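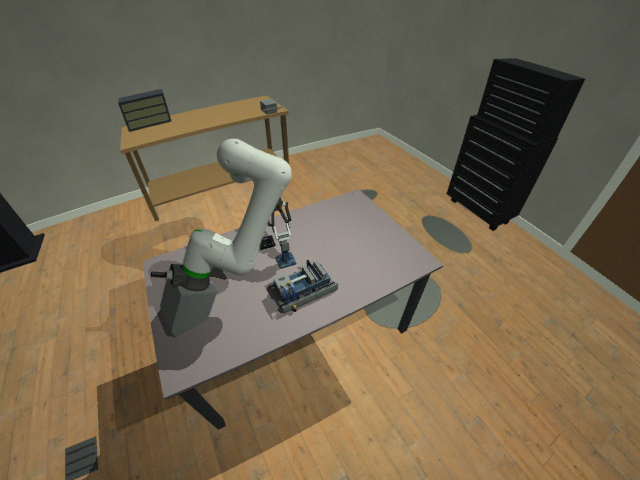 Sim cell, arm over the small part, gripper open

grunell_nm
Posting the setup first, question second. Simulated cell, one arm on a pedestal at the end of the table, parallel gripper, blue and gray fixture to the right of it. Task is pick the small blue-and-white part and seat it in the fixture. I have 118 teleoperated demos. The policy trained on them reaches the part reliably and then stalls a few millimeters above it with the fingers open. Loss curve looks fine. Do I need more demos or different ones?

montes_b
Different ones. What is the spread on the part's start pose? If it is always directly under the gripper at reset, the descent is the same in every episode and the network learns a pause, because operators pause there before closing.

grunell_nm
Start pose is randomized in x and y, 2 cm each way. Rotation fixed. And yes, I pause. Everyone on our side pauses.

cerlow7
Trim the idle frames. Drop any step where the commanded delta is under a threshold and the gripper state doesn't change. We did this on the Flovirero set and the stalling went away without recording anything new.

montes_b
I would be careful with that. Trimming idle frames also removes the settle time before insertion, and in our runs seating got worse. Threshold on the approach segment only, or chunk the actions so a single pause doesn't dominate.

cerlow7
Chunking hides the problem. The bad frames are still in the data.

montes_b
They are only bad if the policy sees one frame at a time. Longer chunks, same data, no stall. I can send the config.

sotomayor_n
Separate point – the shadows. The arm throws one across the tabletop and the table throws a large one on the floor. If the light is fixed for every episode, the policy may be using the arm's shadow as a height cue. Move the light and see whether the stall height moves with it.

grunell_nm
Light is fixed. Hadn't considered that. The tool chest and the shelf at the back are fixed too.

sotomayor_n
Background matters less if you crop to the table. I'd vary the light first.

grunell_nm
Result from this afternoon. Trimmed the approach segment only, retrained, 100 rollouts. It closes on the part now in most of them. Two stalled at the old height. Insertion unchanged. Light test is next, then rotation.

cerlow7
So trimming worked.

montes_b
On the approach segment. Post the insertion numbers after you add rotation.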